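Ekden cell handbook > Bin picking > Section 3: Cable dressing and bin checks

3. Cable dressing and bin checks

Read this section before you trust the one in the Plodar handbook. Theirs says the cables on the arm "need no attention in normal use". We have not yet met normal use at Prorkbridge, and the cables here get plenty of attention.

3.1 When to do it

Every Monday before the first run, and again after any change of gripper or bin. The supplier's figure is every 2000 picks. Use it if you like, but the pick counter goes back to zero whenever the controller is restarted, so it will usually tell you less than you think.

3.2 Before you start

1. Stop the run from the controller and wait for the arm to come to rest.
2. Press the emergency stop. The pause button on the screen is not a stop, whatever the label next to it suggests.
3. Hang the tag on the controller.
4. Put on gloves if you will be handling the gripper fingers.

CAUTION: The arm can sag a little when the brakes are released by hand. Keep your head and forearms out of the bin.

3.3 Dressing the cables

1. Start at the base and follow the cables up to the wrist with your fingers. Looking is not enough. The split we had in October was on the inside of a bend and three people had looked at it.
2. Check that the yellow cable and the black bundle run together past the last joint. They should share the same loop, with neither pulled tight while the other hangs.
3. Make sure the loop at the wrist is open and smooth. If it has a corner in it, undo the ties and lay it again.
4. Check the connector at the top of the loop by pushing it home. Do not tug it to see whether it is seated.
5. Check the ribbed fitting under the wrist. Hand tight is enough.
6. Replace any tie that has started to bite. Cut the tail flush.
7. Release the stop, set the speed to 10 per cent and move the wrist through its full range, one joint at a time. Watch the loop all the way. Keep a hand on the stop.
8. Press the stop again before you go near the bin.

Note: Zakaria, the planning software, has a cable model and will report "clearance OK". It models one cable of fixed length. Treat the message as a guess.

Note: Leave 200 mm of slack at the base. More than that and it finds its way under the arm.

3.4 Checking the bin

1. Check that the bin sits flat and has not crept. Push each corner in turn.
2. Check any clamp on the rim by hand. Spring clamps are quick to fit and just as quick to walk off, and we would not rely on one to hold a bin still.
3. Look over the back panel and the floor for wear. Scuffs can stay. Flaking coating should be rubbed down, as loose bits get into the fingers and the camera sometimes takes a dark patch for an object.
4. Look for thin wire and rod along the foot of the panel. The gripper is poor at both and will scrape at them until it times out.
5. Put the test items back with a mix of shapes. Include something shiny. A bin of matt boxes will give you a lovely success rate that means nothing.
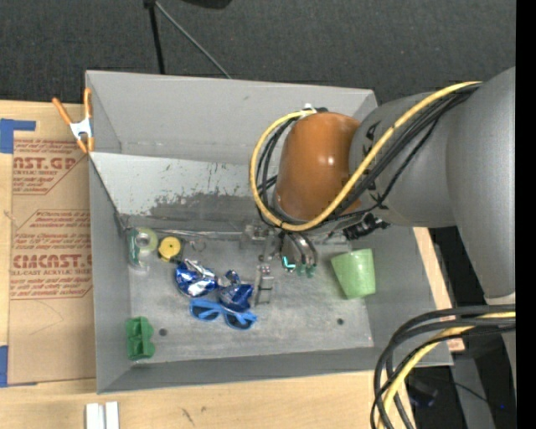
Fig. 3. Wrist over the bin, with the yellow cable and black bundle looped round the orange-brown joint cover. Note the worn lower part of the back panel.

3.5 Back into service

1. Take your tag off, clear the table edge and release the stop.
2. Run 10 picks at reduced speed and stay with the machine.
3. If the loop touches the bin wall at any point, stop and go back to 3.3. Do not fix it by moving the bin, which shifts the calibration and gives you two problems.
4. Write the result in the log, including "nothing found". Blank weeks have been read as good weeks before now.

CAUTION: A pass here covers the cables and the bin. It says nothing about the gripper, for which see Section 4.

2 comments | 3 shares

Ekden cell handbook, Prorkbridge | Contact the workshop | Back to top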